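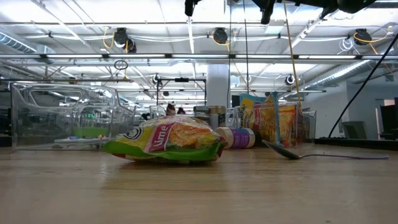

*Instant noodles and the project gripper at the Kulard workshop.*

**Student sorting robot gets a second term, but the numbers are still thin**

April 4, 2018

The student robotics club at Conceição Technical College will keep its table-clearing robot running for another term, the engineering department said in a notice to students. The project, called Multitz, is meant to pick up everyday kitchen items and put them in the right bin. The notice calls the results so far "very encouraging." It doesn't include the results.

What the club has put out is a one-page progress sheet, taped up by the door of the Kulard workshop and posted on the department's website. It says the arm has made 2,243 recorded attempts at picking something up since the project began in December. It also says the team is on track to reach its goal of a 70 percent success rate by the end of the school year. The sheet doesn't say what the rate is now, and it doesn't say what counts as a success.

That second point matters more than it may sound. Picking up a packet is one thing. Picking it up, carrying it over the side of a bin and letting go where you meant to is something else, and a rate that only covers the first part would look a good deal better than one that covers all of it. Asked by email which of these the club is measuring, the team answered that both are logged and that the scoring rules are "being finalized." After 2,243 tries, one would think they would be final.

The notice says Multitz will get a further share of the department's equipment money and keep its bench space in Kulard through the end of the term. Trarine, a local packaging firm, is paying for replacement gripper parts. The company's statement says the work could "change how small warehouses handle mixed goods." Small warehouses would want to see it handle mixed goods first. Trarine did not say how much it is spending, or whether it expects to get anything besides its name on the club's banner.

None of this means the students are wasting their time. The project counts for two credits, and by most accounts it is a hard two credits. Members write the control code, set out the items, run the attempts, label the recordings and then go back and fix whatever went wrong. Several said in a club survey that they learned more from a bad afternoon in Kulard than from a month of lectures. That is a fair argument for paying for a class. It's a weaker argument for the claims now being made on the class's behalf. 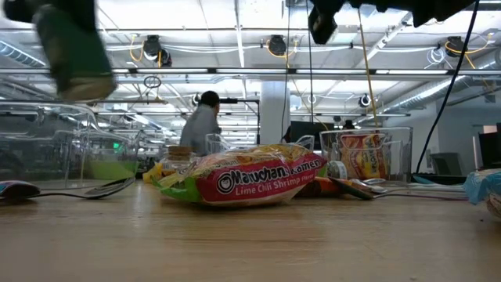 The choice of test items deserves some credit. A lot of student demos use foam blocks or painted cubes, which are stiff, dull and much the same from one side to the next. Multitz works with groceries and tableware, and those are less polite. A packet of Maruchan Ramen, the lime chili shrimp kind, comes in a crinkled wrapper that throws back the overhead light, and both the fingers and the software have to cope with that. The clear bins and cups are no kinder, as a camera can look straight through a wall and find another packet standing behind it. Spoons lie nearly flat against the table and give a gripper very little to get hold of. If the robot can handle that mix reliably, it would be worth bragging about.

"Reliably" is the part that's missing. The progress sheet gives a single total for all items and makes no split between packets, jars, cups and spoons. A robot that does well with jars and badly with spoons could still post a nice average, depending on how often each one was put in front of it. The club says a breakdown by item exists and will be part of the final report. There's no obvious reason it couldn't be on the sheet today.

Then there is the question of help. The rules, as posted, allow a team member to reset the table between attempts. They say nothing on whether a member may nudge an item during one, or whether an attempt that gets stopped partway goes in the log as a failure or gets dropped. The club's answer was that stopped runs are "reviewed case by case." Other schools' clubs do this too, and it makes their numbers hard to trust as well.

The room is another soft spot. Every attempt to date has been made in Kulard, with one set of lights and one wooden table. Moving a robot like this to a different room often upsets it badly, and the club knows that, having listed "new location trial" as a goal for this term. It was listed as a goal for last term too. The department says the arm was not moved because the workshop schedule didn't allow it.

Students outside the club have raised a simpler complaint. Kulard is the only open workshop on the east side of campus, and the Multitz table takes up room other groups would like to have. The bridge-building team was turned down for bench time in the winter. The department says it gives out space on merit and that Multitz scored well. It declined to share the scores.

A public demonstration is planned before final exams. According to the notice, visitors will be able to pick which item the robot goes for, choosing from a set the club provides. It would be a better test if they could also choose where to put it, or bring something from home. The club said it would consider the first and that the second was unlikely for safety reasons.

The final report is due at the end of the term. The department says it will include the success rate, the scoring rules and the list of stopped runs. Anyone who wants to read the current progress sheet can find it on the department's website under student projects, two pages down from the fundraising link.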